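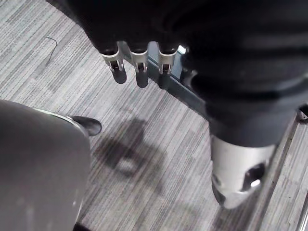

Vacuum along the stripe only, one reader wrote after the first version of this page, and the lines will stay crisp for years. The advice is half right. Passes along the stripe leave the fewest visible tracks, but soil packed against the side of a tuft comes out only when the head also crosses it. The procedure below uses both directions.

Floors > Carpet > Care > Cleaning a Gray Striped Carpet

Print this page | E-mail this page

Reading time: 3 minutes

Scope

These instructions cover short-pile synthetic carpet with a woven or tufted stripe, fully glued down. Wool, sisal and loose rugs need different chemistry and are on separate pages. If the fiber is unknown, look for the maker's label on a leftover piece or ask the installer before using anything stronger than water.

Gray hides dry dust well and hides grease badly. On a striped floor, the pale lines show a spill first and the dark lines show detergent residue first. Check both when judging whether a spot is clean.

Tools

Upright or canister vacuum with adjustable head height
Crevice tool
White cotton towels, undyed
Spray bottle, plain water
Spray bottle, neutral cleaner mixed to the label rate
Soft hand brush
Plastic scraper

The test floor at Staltuscombe is cleaned with Vumen neutral concentrate. Any neutral carpet cleaner without optical brightener will do. Brightener shifts the pale stripe toward blue and cannot be rinsed out.

Dry cleaning

1. Move chairs and anything else that is light enough to lift. Do not drag legs across the stripe.

2. Run the crevice tool along the walls, around fixed legs and under any low rails.

3. Set the vacuum head so that it just touches the pile. A head set too low pulls at the tufts and stalls the brush.

4. Make the first set of passes across the stripe. Overlap each pass by a third of the head width.

5. Make the second set along the stripe, at half the speed, finishing toward the door.

In entry areas, repeat step 4 before going on to step 5. Empty the bin when it is half full. Suction drops well before the indicator says so.

Spot cleaning

1. Scrape up solids from the outside of the spot toward the center.

2. Blot liquid with a dry towel. Press straight down and change to a clean face of the towel each time.

3. Test the cleaner in a corner that includes both stripe colors. Wait 2 minutes, then press a white towel on the test area. If color transfers, stop.

4. Mist the spot lightly with cleaner. The backing should stay dry.

5. Work the brush along the stripe, never in circles. Circular brushing twists the tufts and blurs the edge between the two colors.

6. Blot, mist with plain water, and blot again. Repeat the rinse until the towel shows no foam.

7. Lay a dry folded towel over the spot and weight it. Leave it overnight.

Black scuffs from shoe tips and rubber feet are mostly surface transfer. Try a dry towel first, then a barely damp one. Go to cleaner last.

If the spot comes back

A mark that reappears after a day has wicked up from the backing. Repeat steps 6 and 7 with less water and a thicker towel. If it returns again, have the area extracted.

Full extraction

The Staltuscombe floor measures 3341 square feet, and over 1795 of that is open walkway. The walkway is extracted twice a year, the rest once, in August. The machine is a Stusari walk-behind. Dry vacuum in full before extracting. Run one wet pass and two dry passes along the stripe, with fans on until the pile feels dry at the base.

Keep furniture off the carpet until then, or put plastic tabs under metal feet. Rust marks need a separate remover and are covered under Coutinho stain charts, sheet 3.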